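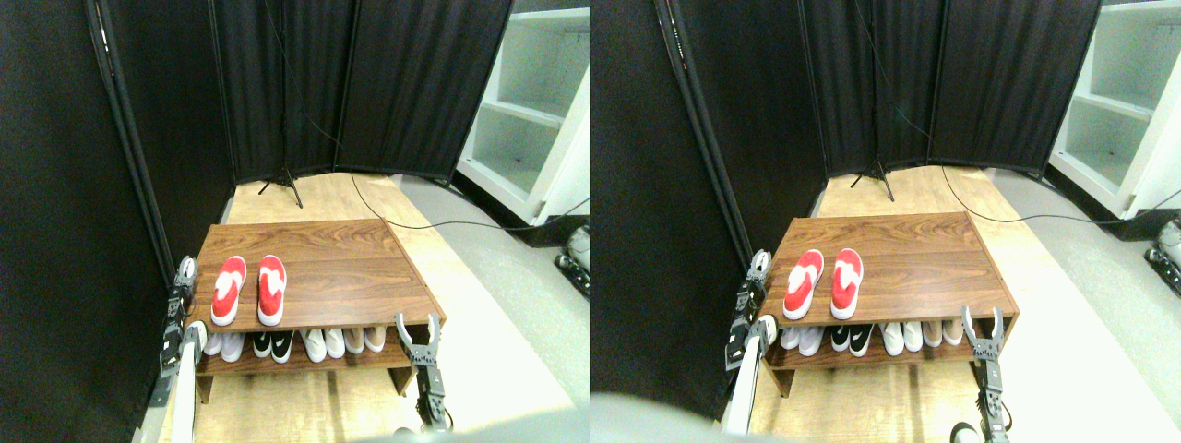 One buyer wrote to us that the rack is lower than expected, that the dog can now see what is on top of it, and that the slippers have had to move to a closet. We have since put the word "low" in the name.

# Matar Low Shoe Rack, walnut-brown

Item 459, by Clomevus

The Matar is a shoe rack with a flat top and one open shelf underneath. It has no drawers, no flip-down doors and no app. Shoes go on the shelf, and the ones you want in a hurry go on top. You will also put mail up there within a week, and the rack will hold the mail just as well.

The finish is a walnut-brown wood grain. It hides dust nicely and pale dog hair not at all. If your dog is brown, congratulations.

## What goes where

The lower shelf is meant for everyday pairs, side by side: sneakers, flats, the white shoes you bought in spring with such high hopes. It is open so you can find things without getting down on your knees, though at this height a slight bow is still polite.

Tall boots don't go on the lower shelf. People try it, fold the shafts over, and then write to us about creases. Stand them next to the rack, or on top if you don't mind what it does to the hallway.

Slippers belong on the top. You come in, you bend once, you swap. Red ones look especially good against the brown, and they are hard to lose. 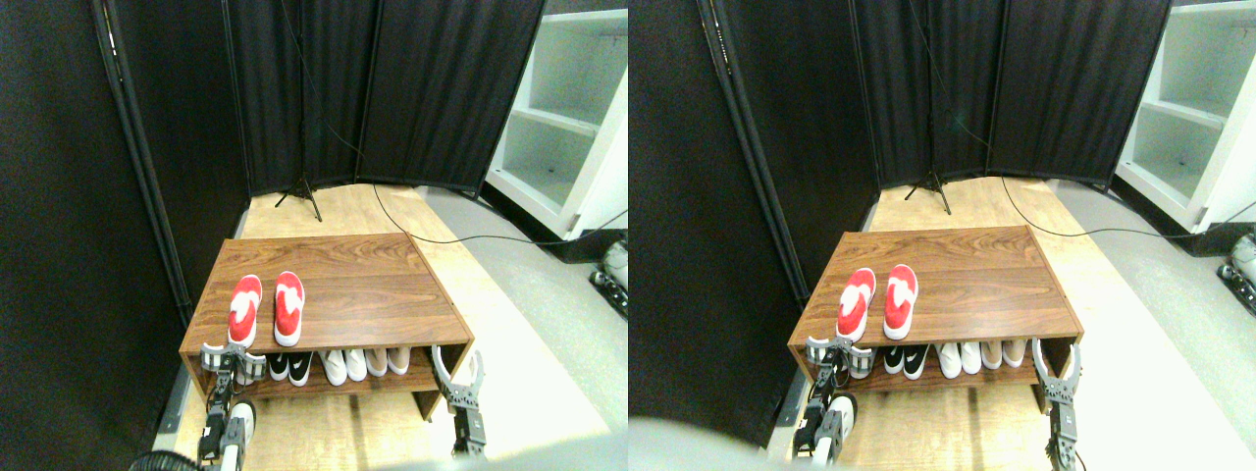 *Matar in walnut-brown, with red-and-white slip-ons on top and the everyday pairs below.*

## About the seam

We get more mail about the thin seam across the top than about anything else we sell. It is part of the design. It isn't a crack, it doesn't open, and there is no secret compartment. Wipe along it and crumbs won't settle in. (Why there are crumbs on a shoe rack is between you and your household.)

## Details

- Levels: 2, counting the top
- Finish: walnut-brown wood grain
- Top holds: 55 pounds, spread out
- Assembly: 20 minutes, or one evening if two people are in charge
- Tools: a screwdriver, not included - you own one, it's in the kitchen drawer
- Matching pieces: Osten coat rail, Walczak hallway bench

The weight figure is for things that sit still. The Matar is not a bench, and it will not thank you for using it as one while you tie your laces. We make the Walczak for that.

## Putting it together

Lay the parts out on a rug or the flattened box. Fit the lower shelf between the sides first, then the top. Leave every screw a little loose until the rack is standing on its feet, push it gently until it stops rocking, and tighten everything then. Customers who tighten as they go get a rack that leans, and we get a photo of it with a level balanced on top.

If a panel arrives scratched, tell us which one. The instruction sheet has a letter for each. "The brown one" narrows it down less than you'd think.

## Care

Dry cloth for dust, damp cloth for mud, and dry it again afterward. Soaked shoes should spend an hour on the mat before they go on the shelf. Skip furniture polish, which makes the top slick enough that slippers travel.

## Returns

Unbuilt and in the box, we take it back without a word. Built, we take it back with a few words, mostly about which screws are missing. Extra screws are free: write to the Clomevus parts desk and mention item 459.

The Matar ships flat in one box. The Osten rail ships separately, usually a day later, in a much longer box than seems fair.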